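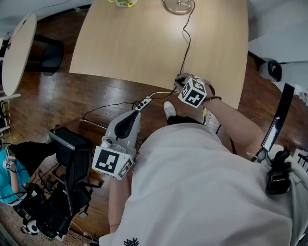 How often do the finger pads on a hand-held gripper need changing?

Every 900 grasps is the rule Khadija El Fassi goes by, and sooner if the surface starts to shine.

I got that answer out of her before I'd even put my bag down, and I wrote it on my hand. We'd been emailing since August about her Jatov grippers, the kind you hold in your fist and squeeze so that a robot arm can later be taught the same move, and I had a long list of questions. She had a screwdriver behind her ear and a mug of mint tea going cold. I liked her right away!

Khadija looks after the tools at Ladodine. She'd spent years on packaging lines before that, and she talks about grippers the way my uncle talks about lawn mowers (fondly, and with a lot of blame). "On a packaging line the machine sits still and you walk to it," she told me. "These things get carried around by people all day. They get bumped on tables. They get put down on their jaws, and I've asked everybody to quit doing that, and I'm going to keep asking."

I asked what a normal morning looks like. She starts with the jaws. She closes them slowly and watches the gap between the pads, all the way down. If one pad touches at the tip before the rest of it meets, she loosens the finger, nudges it over and tightens it again.

"You can feel it in the trigger before you can see it," she said. "A good one closes like a desk drawer. A bad one has a little crunch halfway, and that's grit in the slide. Take it apart, brush it out, put it back together dry. No oil! Somebody oiled one in my first month and it picked up every bit of lint in the building."

I said I would definitely have been the person with the oil. She didn't argue.

Then there are the marker cubes, which I'd assumed were the easy part. A white block with black square patterns on it, what's to look after? Plenty, as I learned. The tracking software (they use one called Ayele) reads the patterns to work out where the gripper is, so the cube has to stay put on its mount and the faces have to stay clean. Fingerprints she doesn't worry much about. Scratches across a black square she does, and gloss is the worst.

"Matte, matte, matte," she said, tapping the table. "We had one batch printed on shiny stock and under the ceiling lights it was hopeless. You'd turn your wrist and the tracker would lose you. I peeled every one of them off myself."

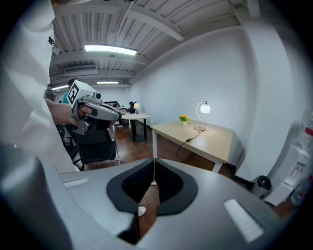
Mesh-textured finger pads, with a second gripper held just beyond them.

Her trick for a loose cube is a pencil line drawn across the joint between the block and its mount. If the two halves of the line don't meet, the cube has moved, and the gripper goes back through calibration before anyone touches it. I asked if that was in the manual. "The manual says check for looseness," she said. "Well, how? With what? So, pencil."

Calibration takes her 12 minutes per gripper when it goes well. She opens and closes the jaws all the way, holds the gripper in a printed stand so the camera can find the cube, then turns it through a set of poses and compares what Ayele reports with what the stand says it should be. She does the left and the right separately and then both together, and it's the both-together step people like to skip. "Each one can be fine by itself," she said. "Then you try to hand a thing across from left to right, and your two hands don't agree about where the middle of the room is."

I wanted a repair story, of course, and she had one ready. Last winter one of the grippers began dropping its video for a second or two at a time, never on the bench, only in people's hands. She swapped the camera. Same thing. She swapped the cable, and it went away for an afternoon and came back. She was keeping a notebook by then, and it had 163 dropouts in it.

"I finally just stood there and watched somebody work," she said. "Every time it dropped, her elbow was up high. The cable was tied too close to the connector, so when she reached, it tugged. I cut one zip tie. One! I'd spent 9 days on that." Now she leaves a loop of slack at the connector, wide enough to get two fingers through, and she has the person wearing the gear reach as far as they can in every direction before she ties anything down.

We talked about spares too. She keeps pads, finger screws and a couple of trigger springs in a tackle box, sorted by how annoying they'd be to run out of. The springs come from a shop called Himetti and take forever to arrive, so those get the top tray. The screws get a dab of the mild threadlocker. She's drilled out a screw set with the strong kind and would rather not do it again, thank you.

Before I left she let me try one. It was heavier than I'd pictured, and more of the weight sits out front than you'd guess, so my wrist was complaining inside of five minutes. I picked up a pen cap, felt terribly pleased with myself, and set the gripper down on the table.

"On its side," said Khadija, without looking up from her tea.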